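Handout 3: What I want you to take from the Brornside demonstration

Intro to Robot Handling, December 2020

Okay, so those of you who missed the visit have been asking what you need to know for the write-up, and those of you who came have been asking whether I'm really going to make you write about candy. Yes, I am! These are my own notes, tidied a bit, so they jump around.

The setup

We were shown hand-held grippers, the kind a person works directly so that you can study the grasp before you ever worry about an arm, a base or a motion planner. Edgars Rimkutė ran the table and Khôi Khương did most of the talking. The task sounds like nothing: snacks, a tray, and a pair of jaws in each hand. Pick one up, hold it, put it where it goes. I had a turn myself and was much worse at it than I'd expected (Khôi was very polite about this).

What makes it a nice teaching task is the wrappers. Last week we did rigid blocks, where you can decide on a grip from the outline alone. A snack packet has air in it, and crinkles, and a crimped end that bends the moment a jaw touches it. You squeeze and the shape you planned for is gone.

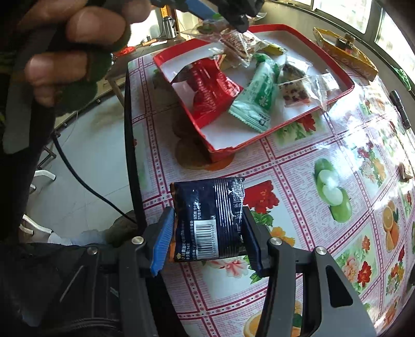

I asked Edgars how hard he squeezes and he said he'd stopped thinking about force and started watching the pads. If the ribs on the pad are pressing flat along the side of the packet, you're probably fine. If only the tip is touching, the packet will swing round as soon as you lift. Please write that one down, I'd like to see it turn up in your grasp sketches next time.

The other thing that came up was reaching into a tray. A rim is a small obstacle, but it takes away the low side approach, so you end up coming in from above with your jaws open wide enough to clear the neighbors. Several of you drew a straight horizontal approach in Exercise 11. Try it again with a rim in the way and see what happens to your lower finger.

Things that make a tabletop hard

These are in the order I scribbled them, so don't read anything into that.

1. Clear wrappers. Your eye goes to the food inside, and so does a vision system's. The edge you need to grip is out past that, in the part you can see straight through.

2. Shiny surfaces near a window. Glare on a plastic tablecloth can wipe out a whole patch of the table for a camera. Move your head a little and the patch moves too, so think about where your camera would have to be.

3. Printed patterns. A cloth covered in fruit and flowers is full of outlines that aren't objects. An orange slice printed on the cloth can look a lot like something you could pick up, and a packet lying over it makes things worse.

4. Overlap. When one packet rests partly on another, you have to choose which goes first, and the easy one to see isn't always the easy one to lift.

5. The second gripper. With two hands working the same table you have to plan for both. Khôi's rule is that one hand waits, open, until the other has finished its lift. I kept breaking it.

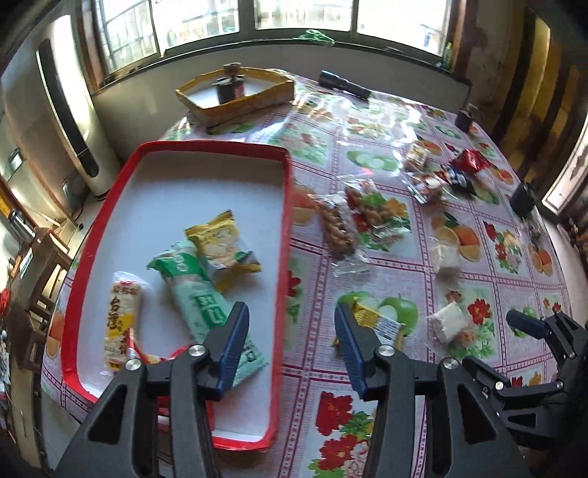 For your write-up

Pick one wrapped item from your own kitchen and describe how you'd grasp it with two flat, ribbed fingers. I want:

A sketch from above and one from the side, with the contact areas shaded.

A short paragraph on what the wrapper does when you squeeze it. Please try it with your own finger and thumb first!

One way the grasp could fail, and what you'd change.

Two pages is plenty. If you work with a partner, hand in separate sketches, but you can share the paragraph.

Reading: the Soriano chapter on soft packaging, plus the first part of the Dorkgate notes. You can skip the math at the end of Soriano for now, we'll get to friction cones after the break. The shared folder code is 2569, same as for Handout 2, and if it doesn't let you in, send me an email and I'll add you by hand.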